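Fellitton Residents' Association
Minutes of the December meeting, upstairs room, Stadum Hall

Meeting opened at 7:06 p.m. The chair, the secretary and enough households for a quorum were present. Apologies were read and accepted.

Minutes of the previous meeting

Taken as read. One member asked that the word "agreed" be changed to "did not object" in the paragraph on street lighting. Changed.

Matters arising

The hedge on Mill Row is still over the sidewalk. The owner was written to in the fall and wrote back that it would be seen to. It has not been seen to. Secretary to write again.

The bench by the bus stop has had its slat replaced. The new slat is a different color from the others. Noted.

Item 1. Water softening offer from Mtshali

The secretary went over the offer from Mtshali to put a shared Clolirine unit on the supply line that feeds the lower half of the estate. The price is $900 per household, paid in two parts, with servicing billed separately. The offer covers 37 households and stands only if all of them sign.

The chair asked what the servicing would cost. The offer does not say. The covering letter says servicing is "modest and predictable," and the meeting wanted to know why, if it can be predicted, it was left out.

The leaflet that came with the offer claims that kettles, shower heads and boilers will last longer. It does not say how much longer or who measured it. The chair said that a leaflet printed by the seller is what it is, and asked whether anyone had spoken to a street where the unit is already in use. Mtshali was asked for the names of such streets in October and sent a second copy of the leaflet.

Several members said the water is hard and they are tired of scrubbing taps. This was not disputed. The question put by the chair was whether hard water is a $900 problem. A member from the upper half pointed out that the upper half would pay nothing and get nothing, and was reminded that the upper half has no vote on this item.

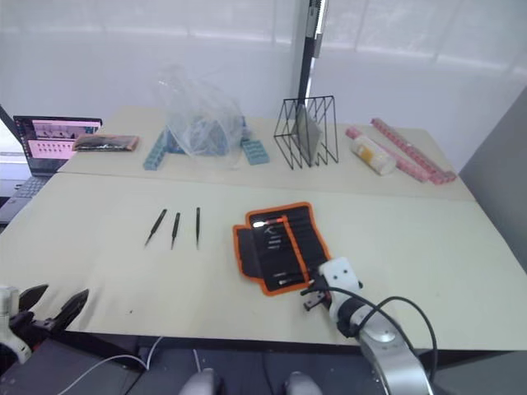 The household at 6 Tanner's Close said they had bought a softener of their own two years ago, that it worked well for the first winter, and that since then they had spent more on salt than they ever did on descaler. They would not sign for a second one. As the offer needs every household, the chair asked whether there was any point in going on. The same household said they would think again if the servicing charge was put in writing and capped, but that they did not expect to see it.

There was some back and forth on whether Mtshali would accept fewer than the full number. The secretary believes it might, at a higher price. A member asked for this belief to be kept out of the minutes until there is a letter to back it up. The chair ruled that it could stay in as a belief.

It was also asked who would own the unit once it was paid for. The offer uses the words "long-term care arrangement" – the meeting could not settle whether that means a sale or a rental. Nothing is to be signed until this is clear. One household has already returned its form and wishes to have it back.

Decision: no reply to the offer at this stage. Secretary to ask Mtshali in writing for the yearly servicing charge, the length of the contract, the owner of the unit, and the address of any street using a Clolirine unit for more than one winter. The leaflet is not to be accepted as an answer.

Item 2. Parking on the turning circle

The proposal for painted lines was brought back. The meeting heard that lines were painted in the same spot once before and were parked on. No one present could say why new lines would be treated differently. A sign was suggested, and it was mentioned that there is a sign. Left on the table.

Item 3. Hall charges

Stadum Hall has raised the evening rate and gives heating as the reason. Members who had kept their coats on asked for that to be recorded. Secretary to ask what time the heating is turned on for evening bookings. The spring meetings will stay at the hall for now, there being nowhere else with parking.

Item 4. Newsletter

Going out late again. The printer blames the file and the editor blames the printer. A shorter newsletter was proposed and found some favor. It was carried that the next one be kept to 2 pages, with the bus times on the back.

Any other business

A cat has been getting into the recycling shed. The gap under the door is to be measured before any money is spent on it.

Meeting closed at 8:37 p.m. Next meeting in January, same room, subject to the reply on heating.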